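Crosshatch pads or smooth rubber for turning a small key?

Asked by benchmouse, January 2025
Tags: grippers, two-arm, finger pads, Grarnon

I have two arms facing each other over a table, both with the same parallel gripper and printed fingers. One arm holds a small brass padlock and the other is meant to work the key. I am trying to choose between two kinds of pad before I print another set of fingers.

The first is a smooth rubber strip from Laitinen, glued on flat. The second is a textured pad with a fine diamond crosshatch, from Gomonow. Both are the same thickness, so nothing else on the finger changes.

Holding the lock is fine with either. The key is where I get trouble. With the smooth strip, the key head pivots between the fingers as soon as there is any load on it. With the crosshatch it pivots less, but if I come in a little too high I only catch the rim of the head and it slips out. 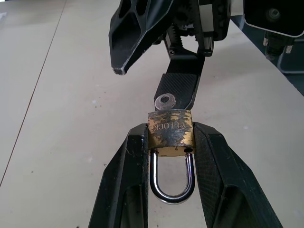
Crosshatch pads, lock held upside down with the key end up. The upper finger is just behind the key head.

I run both grippers from one Karutano controller, position mode only, with no force reading. The camera is at the wrist. I would like to know whether people stay with textured pads for thin flat parts, or whether I should be looking at the finger shape instead. I would also like to keep the same pads on both arms if I can, so that I only have one set of spares.

Kristóf Pintér

I would keep the crosshatch. We tried smooth and textured strips on our own pair of grippers in November, using keys, washers and a flat spanner. Smooth was better on glass and on anything polished. Textured was better on worn metal, and your key head looks fairly worn.

The bigger gain for us came from the approach height. A key head gives you very little area to hold, so you want as much of it between the pads as the lock allows. We brought the fingers down until they were 2 mm above the lock body, closed slowly, and only then turned. Before that we were closing much higher and blaming the pads.

Also check that the turning axis of your wrist is in line with the key. If it is off to one side, the gripper drags the head sideways while it turns, and no pad will put up with that for long. You can test this without gripping anything. Open the fingers a little over the key, rotate the wrist, and watch on the camera whether the gap stays centred on the key head.

We changed pads after 1,000 closes. The points of the diamonds had gone flat by then and they behaved much like the smooth ones.

tove_r

smooth ones collect dust, I'd go textured

gantrylad

I disagree a bit with the answer above about keeping the same pad everywhere, if that is what you end up doing. The holding arm and the turning arm have different jobs. I use a soft pad on the holding side and textured on the turning side, and I put up with having two lots of spares.

On finger shape, a shallow vertical groove down the middle of one pad helps with keys. The head has somewhere to sit and it stops pivoting. Mine is 3 mm wide, cut with a knife and a steel rule. It does make the finger worse for round parts, so I keep a plain set for everything else.

Position mode is workable, but set the closing target slightly past contact and check how warm the motor gets. If your Karutano unit has a current limit, use it. The Grarnon fingers flex at the tip when they are printed with thin walls, so some of what looks like slipping may be the finger bending. Print one with thicker walls and try it before you spend money on more pads.

benchmouse

Thanks all. The wrist axis was out, so I am correcting that first. I will try the groove on one spare pad afterwards and leave the walls as they are for now.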